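3.2 Tables, bowls and small objects in the study rooms

12 min read

The question of this section is simple. When people put small things away at a table, which properties of the table and of the container make the work easy, and which make it slow? In the earlier literature on household order, much attention was given to closets, shelves and drawers. The table was mostly treated as a place where things are before they are stored. Our material suggests that for many small items the table is also the storage, and that one bowl on it does most of the work.

The material comes from the two housing blocks Tinau and Kumoron, where 11 households agreed to keep a tidying diary. In Tinau the kitchens are narrow and the table stands against the wall. In Kumoron the kitchen and the living room are one room, and the table is used for eating, homework, mending and the sorting of mail. The diaries contain 2,608 entries. Each entry gives the object, the place where it was found, the place where it was put, and, if the writer wished, a short remark. We kept the wording of the remarks and corrected only the spelling.

Of all entries, 643 have an open container on a table as the place of putting. We call them the bowl entries, although the container was sometimes a tray, a saucer or a cut milk carton. The objects in them are of a common kind: clips, coins, keys, bottle caps, batteries, erasers, a thimble, the last candies of a bag. They are small enough to be held between two fingers, and they have in most homes no fixed place of their own.

Three points about the bowl entries should be reported before the comparison of surfaces.

First, the bowl is chosen by position more than by size. The remarks speak often of "the near one" or "the one at my hand". In two households of Kumoron a larger container stood on the shelf directly behind the table, and it was almost not used during the day. It was filled in the evening, when the smaller one was emptied into it. We could not find a household in which the opposite happened.

Second, the color of the bowl appears in the remarks more than we expected. The writers used color as the name of the container ("put it in the green", "look in the blue one first"). A bowl with a strong color against a brown table is easy to name and easy to point to, also for a child. Where the container was brown or clear, the writers described it by its place, and when the place changed, the name was lost. One household wrote for some days "the usual dish" and later had to ask each other which dish was meant.

Third, a deep bowl and a flat dish are used differently. Into the deep bowl an object is dropped, and into the flat dish it is laid. The deep bowl hides its content from a person who is sitting, so the entries for searching are longer. The flat dish shows everything, but round objects leave it when the table is pushed. Several writers changed from one form to the other during the diary period, in both directions, and we do not claim that one of them is better.

The surface of the table was the second interest. The Lindemann tables in the Tinau kitchens have a matte white top. In Kumoron most tables are of wood with a smooth finish, and the households had bought them by themselves. On the matte tops, small objects stay where they are put. On the smooth tops they slide when a newspaper is pulled or a sleeve passes over them, and the remarks mention objects found on the floor under the edge. A rounded edge was named in this connection by three writers, who believed that it lets things roll down more easily. We have no measurement for this and give it only as their opinion.

Light is a related matter. A polished table under a ceiling lamp has bright places, and in these places a small flat object is difficult to see. One writer in Kumoron noted that she "wipes with the hand to find the clip". Crumbs and small scratches make a similar problem, because at first look they can be taken for an object, or an object can be taken for them. Warm colors are lost on reddish wood sooner than blue or white ones. 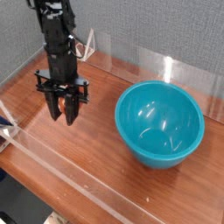 Figure 4. Small orange-brown object held just above the polished wooden tabletop, with the empty turquoise bowl at the right. Pale glare streaks are visible on the wood.

The comparison must be read with some care. A table in a home is seldom so free. In the diaries the bowl shares its place with cups, a fruit basket, school papers and the box from the Fleko grocery service, which many families in Kumoron keep on the table until the next delivery. The free surface is therefore a condition of its own, and it corresponds best to the morning entries, which were written after the table was cleared for the night.

In these morning entries, the first object of the day has a special role. If it goes into the bowl, the next objects follow it there. If it is laid on the wood beside the bowl, a small group begins to form at this spot, and it stays until somebody needs the table. We found this pattern in 9 of the households. The other two cleared the table too rarely to say something about it.

The diary period ended in August, when several families were traveling and the entries became short. We left these late entries in the total but did not use them for the remarks on light, as the kitchens were then used mostly in the evening. The treatment of shared containers, where more than one person puts and takes, is given in Section 3.3.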